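4. Planning the purchase in simulation

4.1 Why we bought the table before the arm

When the Sikescombe workshop was granted money for a tabletop manipulation cell, our first instinct was the usual one: pick an arm, order it, and sort out the rest with whatever was left over. We had done exactly this with our previous cell, and we paid for it twice, first in adapter plates and then in a second table. This time we built the whole cell in simulation before asking for a single quote, and we were delighted by how much of the budget it settled. The model took us most of June to get right, and we would gladly spend that month again.

The simulated cell is plain on purpose (Figure 3). It has a table, a pedestal, one arm with a gripper, a square mat, and the kind of everyday objects our tasks call for: blocks, a drinks can, a clipboard. We put walls and a shelf in as well, as our real bay is a corner and every arm we looked at had an elbow that wanted to go somewhere. Anyone who has watched an expensive forearm swing towards a bookshelf will understand why we care about this!

4.2 Candidate equipment

We compared two suppliers. Keltach sells the arm, controller and gripper as one package, with a service contract that must be renewed each year. Clonero sells the arm and controller only, leaves the gripper to the buyer, and charges for repairs as they come up. The headline prices were close enough that we could have argued for either. The differences showed up once we wrote down everything else the cell would need: the pedestal, the mounting hardware, spare finger pads, a guard for the open side, cabling, and the hours of staff time to put it all together.

Pedestal height turned out to be the most useful thing to vary. Raising the base lets the forearm come in over the top of the objects and leaves the wrist free to point down, but it also moves the elbow up and makes the mounting heavier and dearer. We ran each candidate arm at 20 pedestal heights and recorded which parts of the table the gripper could reach while pointing downwards. The Keltach arm covered the mat at nearly every height. The Clonero arm did so only on the taller pedestals, and the cost of a taller, stiffer pedestal ate up much of its lower price.

We also moved the pedestal across the table. Placing it at a near corner gave up some reach at the opposite corner and left a generous clear area for the objects, which suits our sorting and stacking tasks very well. A central mounting reached further on paper, yet it split the work surface into strips too narrow for a clipboard and a mat side by side.

4.3 Budget headings

We split the budget into purchase, fitting out and running costs, and kept the third separate from the start. Under Furtado, our earlier project, running costs had been folded into a general line and were spent on other things before the first gripper wore out. For the new cell, fitting out came to about 45 per cent of the price of the arm, a much larger share than any of us had guessed. Most of it was the pedestal and the guarding. We would urge other small workshops to ask for these quotes at the same time as the arm, and to give the supplier a drawing taken from the simulation. Both of ours replied with better questions once they had one.

4.4 Limits of the approach

The simulated table does not wobble, and ours will. Object weights and friction were set by hand, so we make no claims here about grasp quality, and we did not use the model to choose finger material. Delivery times, training and the goodwill of a supplier's help desk are outside it altogether. For reach, clearance and layout, though, it answered every question we had, and we could try a new idea over a cup of tea. The scene files and the costing sheet will be shared with the final version of this paper. 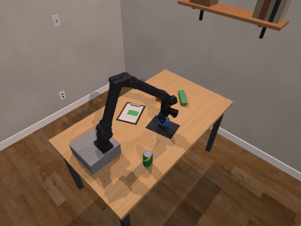 Figure 3. The simulated cell, with the arm on its corner pedestal and the gripper at the blue block.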